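Search this site Go

4.2 Wear on printed work mats

Mandell claims that a floral mat hides wear for over 680 sessions. We doubt it. Pale prints show scuffs early, and the cream areas between the flowers show them first.
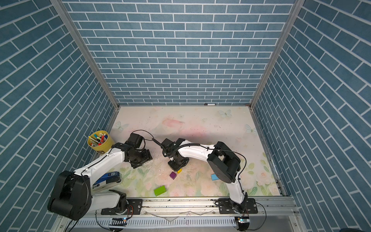
Figure 2. Printed mat with scuffs and scratches, brick-pattern wallpaper behind.

The Vakska survey rated its mats "clean" without saying who looked, or in what light. Specks of debris and surface scratches were scored together, so its ranking tells us little about the print itself.

Contact | © 2022 Lirker | Back to top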